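ok so I'm moving in April and I have opinions about it now. small thread

first thing: books. I own 496 of them (I counted for the moving quote, never again) and Tamás Győri at Parkero told me small boxes only. he was right, I could barely lift the first one 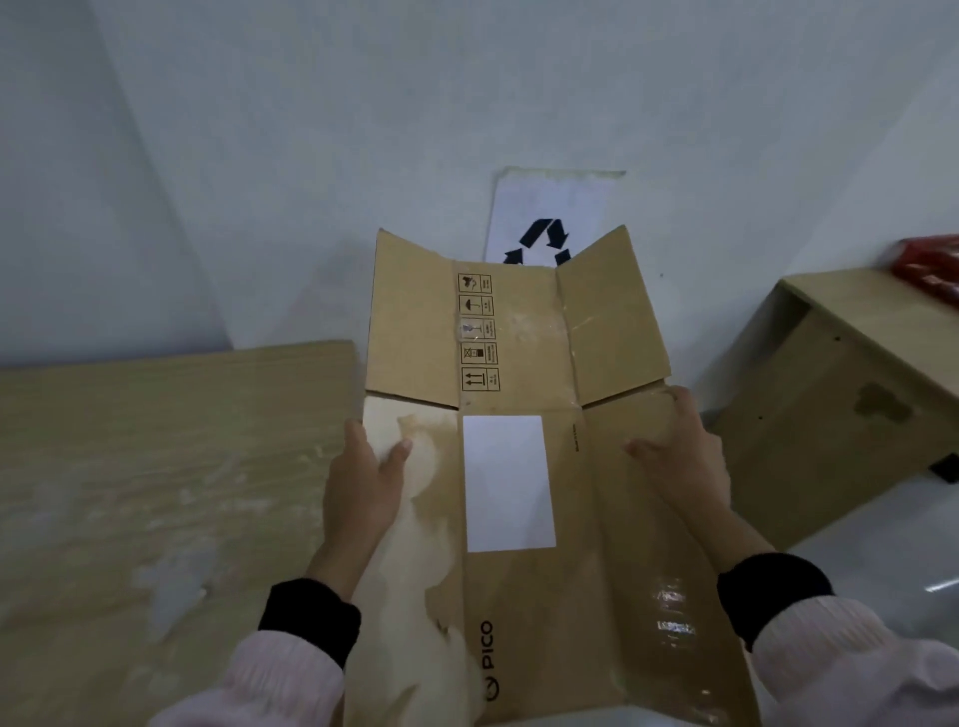 second thing: get the quote in writing! Flutis gave me one price on the phone and then added 30 bucks for stairs. it's 12 steps, you guys

also call the internet people early. I waited and now I get 4 days of using my phone for everything - my own fault, still mad

Katalin Vass next door is taking the big fern and I'm being very normal about it. she already named it Sipos. it had a name

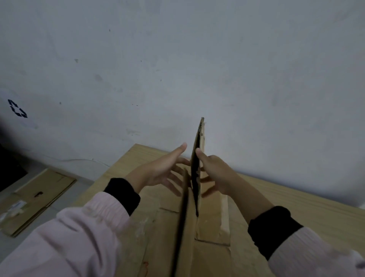

Komby, April

wrote that last bit at the old place, typing this one from the new one. the kitchen light buzzes but the bathtub is HUGE

haven't found the can opener. had cereal for dinner at 9 pm and it was great

if anyone knows a decent bakery near the train station please tell me, I'm begging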